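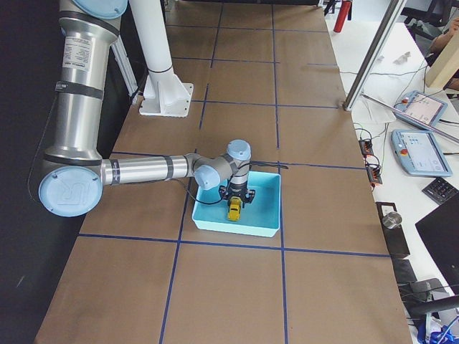
Shoppers will drive straight past Buldale if they have to pay to stop, Sandra Mottram told a public meeting on Saturday, September 8, 2018, as the council set out its plan to end free all-day parking in the town centre.

Under the plan, drivers would get two hours free in Kershaw Street and the streets on either side of it. After that they would pay by the hour until 7 pm on weekdays. Saturday mornings would also be charged. Sundays and public holidays would stay free.

The council wants the new rules in place in November, ahead of the Christmas trade. Councillors are yet to vote on them.

Buldale has 1801 public parking spaces, counting those on the street and those in council car parks. Council parking manager Hauke Albers said most of the ones near the shops were taken before the shops opened.

"People who work in the centre get here first, and they leave the car in the same spot until they go home," he said. "We don't blame them for that, it's free and it's close. But it means someone who wants to pick up a prescription has to go around the block four times."

Mr Albers said the far end of the Moltent Road car park was seldom more than half full, even on Fridays. It would remain free all day. The council would put in better lights and a sealed footpath to Kershaw Street, and staff who work in the centre would be asked to park there.

That did not go down well with some in the hall. Several people said the walk was uphill and had no shelter, and that they would not want to do it after a late shift in winter.

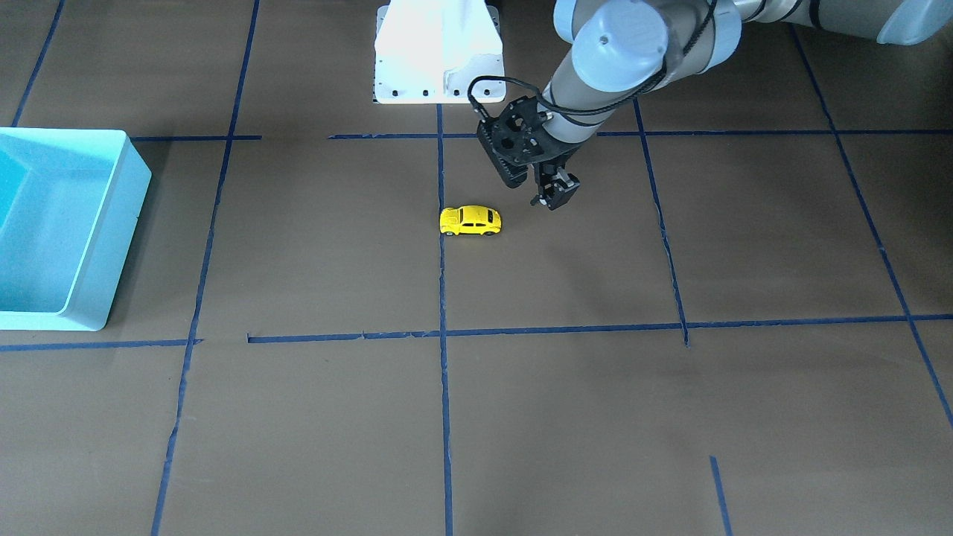 Blue tape divides a brown work surface into rectangles.

Glenys Mellor has run a fabric shop in Kershaw Street since her mother retired. She told the meeting she was in favour of the time limit but against the charge.

"Two hours is plenty for most people, I've got no quarrel with that," she said. "What I don't like is the meter. Once the meters are in they never come out, and the price only goes one way."

She asked whether the council had looked at a limit with no meters, policed by parking officers. Mr Albers said it had, and that the wages would cost more than the fines brought in. With meters, the scheme would pay for itself.

He would not say what the hourly rate would be. A figure will be put to councillors with the final report.

Bays outside the medical centre would have a half-hour limit, with no charge at any time. Drivers with a disability permit could stay as long as they liked in any marked bay. The loading zone behind the bakery would be moved 100 metres north, a change the bakery has objected to in writing.

The bays themselves would be repainted. Many of the lines in Kershaw Street have worn away, and Mr Albers said some drivers were leaving gaps too short for another car to use. The new bays would be slightly longer than the old ones, and the street would lose a handful of spaces as a result.
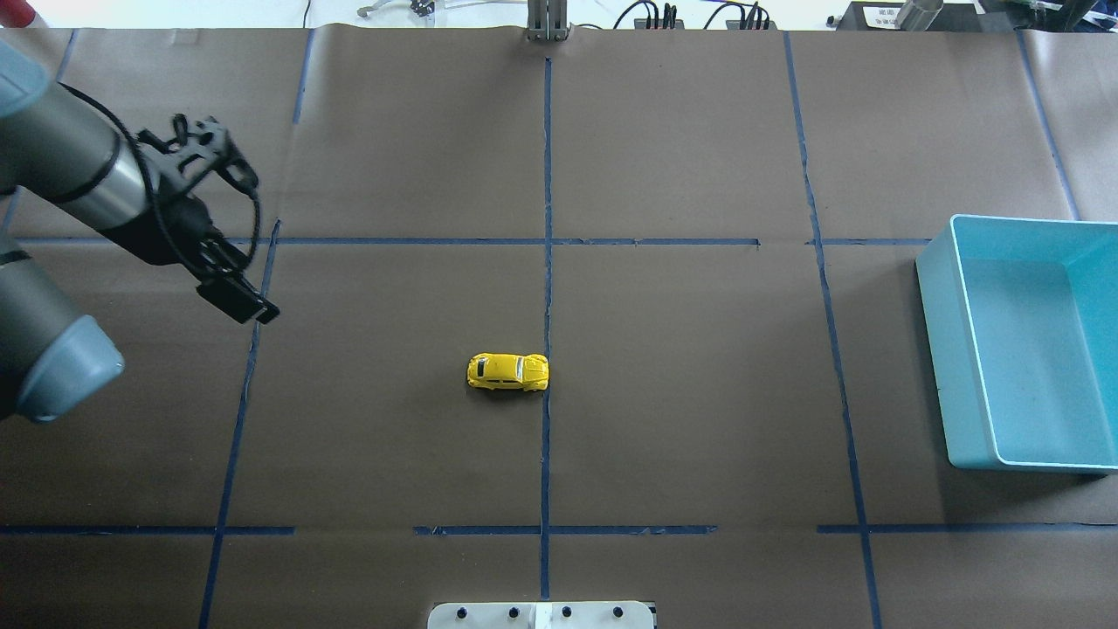
A small yellow toy car on dark brown paper.

Residents in the side streets are worried about something else. Tomás Flanagan, of Station Street, said workers who did not want to pay or walk up from Moltent Road would simply park outside people's houses.

"We already get it on market days," he said. "You come home with the groceries and there's someone across your driveway."

The council is offering one free permit to each household in the streets closest to the centre. Mr Flanagan said one would not be enough for families with grown children at home. Extra permits could be bought, but no price has been set for those either.

Castosberg brought in a similar two-hour limit last year and was mentioned by both sides during the meeting. Mr Albers said it was now much easier to find a park there in the middle of the day. Mrs Mellor said she knew of two shops that had shut.
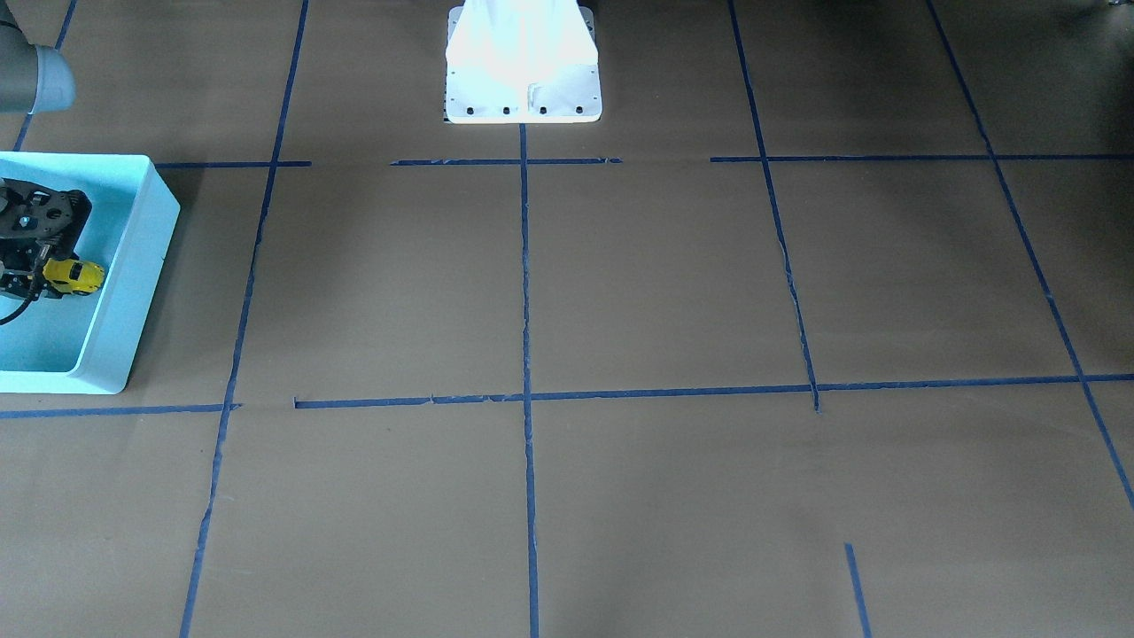

Neither point settled much, and the talk moved on to what the money would be spent on. The council says anything left after running costs will go to footpaths, seats and street trees in the centre. It has also put aside $3000 for new signs at the two main entrances to town, directing visitors to the free car park.

Councillor Kgomotso Moodley, who chaired the meeting, said the plan could still be changed. She had heard strong support for the time limit and a good deal less for charging on Saturday mornings, and she would pass that on.

"If people think we've got the hours wrong, tell us what hours they'd like," she said. "Please put it in writing, because I can't take a show of hands into the chamber."

Comments can be lodged at the council office in Kershaw Street or at the library, where a map of the affected streets is on display. Late submissions will not be accepted.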